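# The Foam

Lumturie Lazarević had packed cases for Kondance since the company had only one table. Now it had many tables, gray carpet with yellow tape on it, and a robot with two arms that everyone called Larnov. In November they told her that Larnov would learn her job, and that she should stand near and say when it made a mistake. 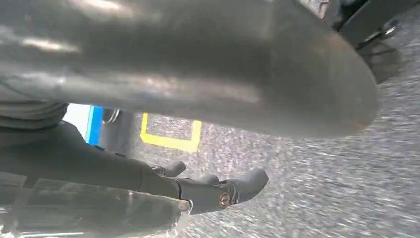
*3 min read*

On the first morning she looked mostly at its hands. They were black and had few fingers, and in one of them there was a brass screw. Part of the arm was covered with clear plastic, the way her aunt used to cover the good sofa.

"Does it feel when it touches?" she asked.

"It knows how hard it closes," said Costel Stan. He was responsible for the project and he had slept badly for a week. "Feeling is a big word."

"So how does it know the foam is in the right way?"

"It looks."

She considered this. She herself almost never looked. The foam had a deep pocket near one end, and her thumb went to it in the same way as her foot found the stairs at home.

Larnov lowered its arms toward the floor and raised them again. Costel called it the warm-up. He wrote something on his tablet and told her to wait behind the tape.

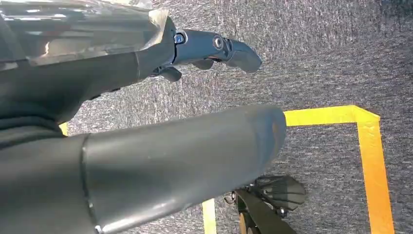 "My sister asks if it can do the ironing," she said.

"Everybody's sister asks this."

"And can it?"

"No. Maybe a towel, if the towel is lying flat and you are very patient." He rubbed his eyes. "People see it dance in a video and think it will wash the pots. A pot is difficult. Foam is also difficult, because it bends a little, but not always the same little."

The order was for a client named Fluleo, 300 cases, each with one black insert. Lumturie needed 20 seconds for a case when she was not talking. She did not mention it to Costel. He had certainly measured it, and it seemed impolite, like telling your age to a person who already knows it.

Larnov went to the steel table. It took the foam by the end and lifted it, and for a moment the whole piece hung in the air like a door without a house.

"It holds it wrong," said Lumturie.

"It is turning it."

"It is turning it the long way."

Costel did not answer. He had picked up a cardboard box with something blue on top, and he stood with it behind the white table. He forgot to put it down.
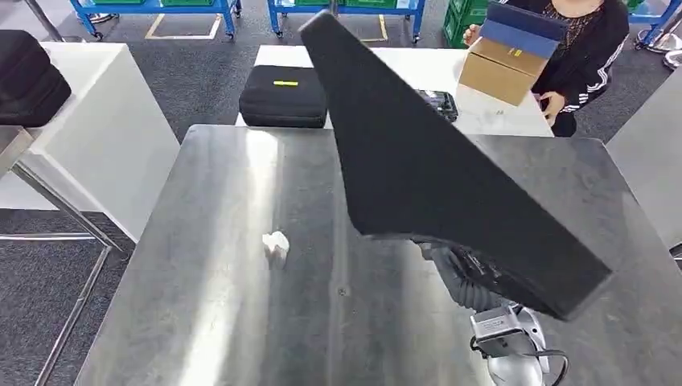 She wanted very much to reach over and help. It was a strange wish, she thought, because if the machine was bad she would keep her place at the table, and if it was good she did not know what she would do. Mrs. Ionescu from the office had said "other tasks," with a kind smile, and had closed the folder.

But a person who has packed for many years cannot watch foam go the long way. Her hands were moving a little inside her pockets.

There was a bit of white rubbish on the steel. She would have taken it away before starting. Larnov had no opinion about it.

"The small round hole," she said. "Tell it to begin from there. The small hole is always far from you, then the rest is easy."

"I can't just tell it."

"Then how did it learn?"

"From people. They moved the arms and it remembered. 1560 times, for this one piece."

"And did these people begin from the small hole?"

Costel opened his mouth and closed it. The arm was coming down slowly, with the foam tilted, its pockets turned up. 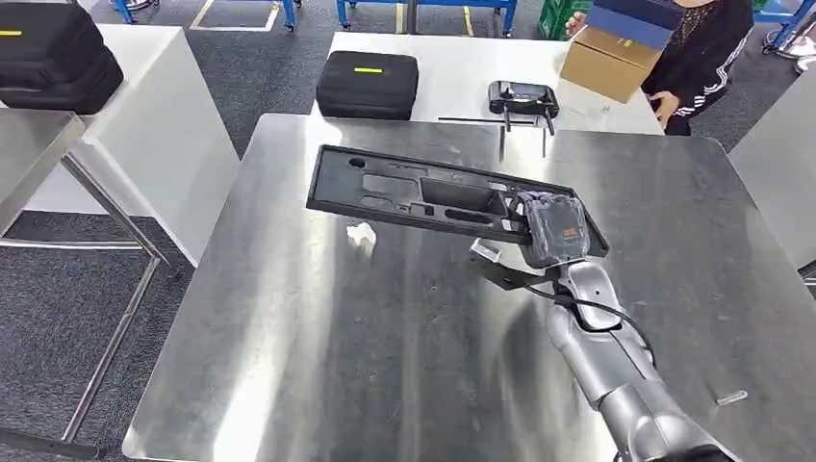 "I don't know," he said at last. "They were students."

Lumturie laughed, the first time that day. Larnov laid the foam on the table, let it go, and took it again two fingers' width to the left. It did this three times. Then it stopped, and Costel said a word in Romanian which she understood without knowing Romanian.

He put his box on the floor, finally.

"Would you move the arms?" he asked. "Tomorrow. I show you how, it is not heavy."

She thought about Mrs. Ionescu's folder. She thought about the students, who had perhaps never closed a case and felt the lid push back at them because the foam was sitting crooked.

"Will you pay me as a packer or as a teacher?" she asked.

"I will ask."

"Ask today," said Lumturie. She picked up the white rubbish, put it in her pocket, and turned the foam around so that the small hole was far from her.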